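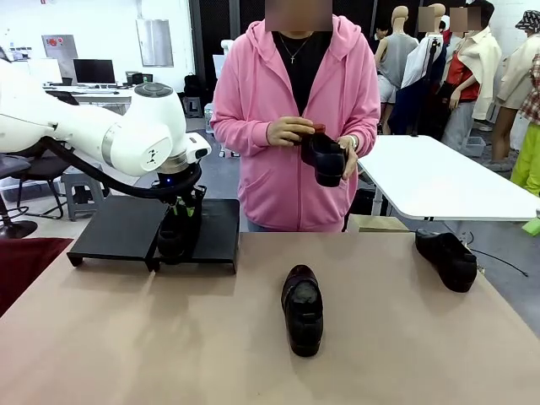
Zerik home earthquake alarm: my opinion after one winter

I live in a hill town where small earthquakes come several times a year. Most of them only move the lamp in the kitchen. In February we had a stronger one, a little before five in the morning, and I was glad that the Zerik was already on the wall.

The Zerik is a small box that you fix to a bearing wall with 4 screws. It feels the first fast wave, the one most people do not notice, and it rings before the slower and stronger wave arrives. The manual explains clearly that the warning depends on distance. If the earthquake starts right under your house, you will get no useful warning. I appreciate that they write this on the first page.

Installation took me roughly 100 minutes, which is too long for such a simple object. The screws are good, but the plugs are made for concrete and my wall is old stone. My neighbor Primo Mancuso lent me better plugs and a level. The level is important. When the box is not straight, it gives a fault light and does not arm.

The sensitivity wheel has positions from 1 to 6. The factory setting is 5, and with this setting my alarm rang each time the garbage truck passed. I turned it to 4 and the false alarms stopped, except one evening when my daughter closed the front door very hard.
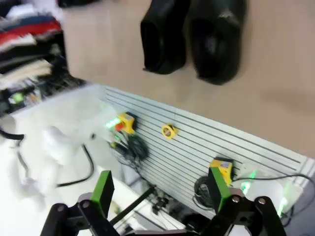 Red button on a yellow housing, green indicator lights beside it.

During the February event the alarm rang and I had time to wake up, put my feet on the floor and stand under the door frame. Later I read that it is better to stay in bed and cover the head with a pillow, so I learned something too. My friend Katia De Luca has the same model on the other side of the valley. Hers also rang, but she says the sound and the shaking came together.

The sound is my main complaint. It is loud enough, but it is very similar to my smoke alarm, and half asleep I could not say which one it was. You cannot change the tone. The battery door is also hard to open without a coin.

I would buy it again for a bedroom wall. For a rented apartment I would look for a model that needs no holes. If anyone has tried it on a wooden wall, please write in the comments which position of the wheel you use.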